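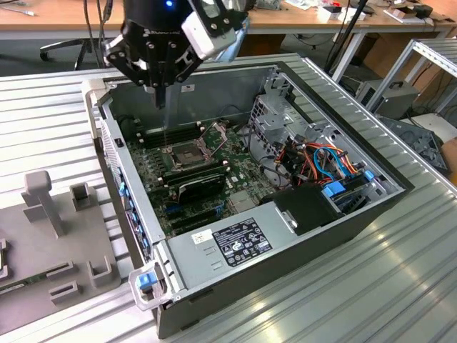 An opened desktop tower at the Jarkham workshop, with the processor socket empty and its lever raised.

Svenja Pfeiffer has repaired office computers for 18 years, the last five of them in Jarkham, where the firm Evitz keeps its workshop in a former printing house. When I came in the morning she was already at her second coffee, and she did not stop working for the first part of our talk.

Most of the machines come from schools and town offices in the region. Last year the workshop received 1,300 of them. "People think that we throw away the most," she says. "But a tower from an office has usually had a quiet life. It stood under a desk and somebody wrote letters with it."

I asked her what she does first. She takes off the side panel and lays the case down, and then she only looks for a minute. She wants to see where the cables go before she touches them. "The colours help. Yellow, red, black, orange, they mean something, and if you know them you do not need a drawing. But every maker has his own idea how to lead them past the drive cage, and some of these ideas are not good."

She is more friendly about the blue parts. In many office machines the pieces that one may pull or press are blue, for example the tab in a latch or the release for a drive. She learned this from her first teacher, Rainer Wiegand, in Rornthorpe. "He told me, if it is blue, your hand is allowed. If it is not blue, think again. I still say this to the new ones."

The processor socket is the place where she becomes strict. With the lever up and the processor out, the contact area lies open, and one dropped screw can be the end of the board. Her colleague Valentin Wieser once lost a whole afternoon with a magnifying glass and one bent contact. "Today he can laugh about it," she says. "A little."

Does she have a favourite part? She thinks for a long time. "The power supply, maybe. It is only a metal box with a label, and visitors never ask about it. But I read the label always. I have seen the wrong one fitted more often than I would like."

In October the workshop will send 100 finished computers to a college in Rornthorpe. Until then there is memory to test and a shelf of drives to erase. Before I left, she asked me how old my own computer is. I told her, and she wanted to know when I had last cleaned the fan.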